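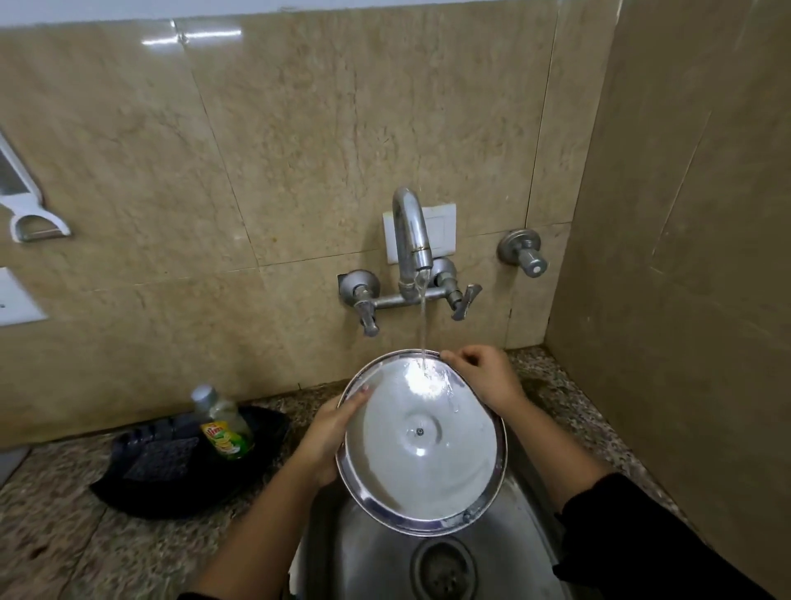 Pralcombe is an experimental rock group built around the percussionist and singer Ratih Wijaya. It is usually credited with starting "sink music," a label that covers a handful of records made with kitchen sounds. The term is looser than its fans admit. Wijaya's basic source is a round stainless steel plate tilted under a thin stream from the faucet, so that the water strikes near the top and spreads over the metal. Pitch is said to change with the angle of the plate, a claim repeated in most write-ups and tested in none of them. Whether the effect can be heard under two guitars is another matter.

History

The group formed as a trio under the name Arnex and played small clubs for two years before changing it. Early press notes say the members met at a pottery class; a later interview says a bus station. Neither account has been confirmed. The first release under the present name was a cassette of seven songs, limited to 344 copies according to the label, Zustby. Collectors have questioned that figure, as at least one copy is hand-numbered above it.

Recordings

The debut album, Sinaga, came out in April of the following year and runs to 15 tracks. Its notes say that every drum part was replaced with kitchen sounds. This is hard to square with the title track, where a snare drum enters in the second verse and stays until the end. Wijaya has called it "a pot lid, treated." The engineer is not named on the sleeve.

Live performance

On stage the group mostly plays to backing recordings – a fact its posters leave out. One show was advertised as sold out in a hall holding 265 people, though a local review described empty rows at the back.

Reception

Reviews were mixed. Supporters praise the quieter songs, and a fanzine called the debut "the last new sound in rock." Similar methods were in use decades earlier in tape music and radio drama, and Wijaya's claim to have worked without knowing of them rests on her word alone. A second album has been announced twice. No track list has been published.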